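Chapter 7
Visiting a Working Robot Laboratory

In this chapter you will:
follow a group of visitors through an open day
learn why soft things are so hard for machines to handle
meet the words compliance, aperture and demonstration
plan a visit of your own

7.1 A morning at Drorkier

The first time I took a class to see robots at work, I made the mistake of promising them arms that could lift a car. We went to Drorkier, in the old mill buildings at Vorkow, and what the students met in the first room was a pile of cloth. There were 186 visitors that day, the biggest open day the laboratory had held, and I could feel my own group of fifteen-year-olds getting ready to be bored. Ten minutes later I couldn't get them out of the room!

Jucélia Evangelista, who was leading the demonstrations, began by handing a folded pillowcase to a boy at the front and asking him to open it with his eyes shut. He did it in a few seconds. Then she asked him to tell her how. He started well ("I found the edge") and then stopped, because he had no idea how he had found the edge. His fingers had done it. He tried a second time, slowly, talking as he went, and got as far as "I sort of rub it until there are two of it". She wrote that sentence on the whiteboard and left it there for the whole morning.

I have used that sentence in lessons ever since. It is a very good account of a very hard problem. A car door is the same shape every time it comes down the line, so a machine can be told exactly where to go. A pillowcase has a different shape each time you put it down. It folds over itself and hides its own corners. If you pull one side, the other side moves too, and perhaps not in the direction you wanted.
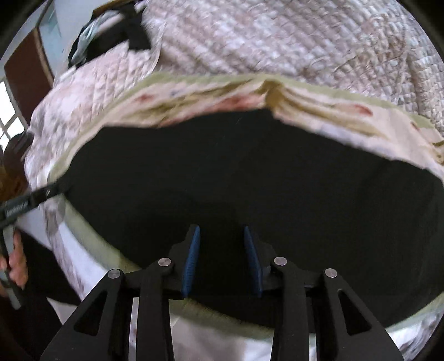

Engineers call a material like this deformable, and the best way to understand the word is to spend a while with a tea towel and a pair of kitchen tongs. Evangelista had us do just that. Each pair of students was given tongs and a towel, and was asked to fold it in half with the corners matching. There was a great deal of laughing. One pair discovered that it was far easier if one person pinned the cloth while the other pulled, and by the end of the session everyone in the room was copying them.

After that we moved along the corridor to Rok Begović's bench, where the talk turned to fingers. A gripper with two fingers has a largest opening, called its aperture, and it has some amount of give, called its compliance. Begović passed round finger pads in different materials and let us press them against our own thumbs. A hard, smooth pad slides off thin cloth. A softer one bends a little and holds on. Ridges can help as well, and he spent a happy five minutes arguing with a parent over which way the ridges ought to run. (They did not agree, and I am still not sure who was right. Try it yourself in Activity 7.2.)

7.2 Learning by being shown

The part of the day I had most looked forward to was Živko Softić's talk on demonstration. In everyday English a demonstration is a show put on for visitors. In robotics it also has a narrower meaning: a recording of a task being done properly, from which a machine can learn. Instead of writing out every movement, a person does the job while the movements are recorded, and then does it again, and again, with the cloth lying differently each time.

How many times? Softić put up the figures for a single task, turning back the corner of a cover. His team had recorded 924 attempts. They threw out 215 of them for one fault or another, such as a hand blocking the view or a corner missed altogether. One of my students asked whether the bad ones were wasted. He was delighted by the question and kept us well past our time answering it. A failed attempt can be useful too, he said, provided somebody has marked it as a failure.

We finished in the yard with Krasniqi, the laboratory's wheeled cart, which carried our sandwiches from one door to the other and waited very politely for a pigeon.

Key words

Aperture: the widest gap between the fingers of a gripper.
Compliance: how readily a part gives when it is pressed.
Deformable: able to change shape when handled.
Demonstration: (1) a showing for visitors; (2) a recorded performance of a task for a machine to learn from.

Before you go on

Work out how many of Softić's recordings were kept. Then choose a job you do at home with something soft, and write down the steps as you would for a person who has never seen it done. Swap with a partner and follow their steps exactly, adding nothing. Keep your notes, as you will need them in Section 7.3.

Reader comments (3)

Gorazd Karagiannis
June 7, 2021
Used this with my Year 10s. The tongs activity took the whole lesson and I had to take the tongs away at the end. Would suggest smaller towels.

dasska_reader
The answer is 709, for anyone checking. Is there a teacher's sheet for 7.2? The link on the contents page goes to chapter 6.

Teodora Berisha
I was on one of the November visits and the pillowcase was still part of it! Lovely to see it written up. My daughter was on the side of the diagonal ridges.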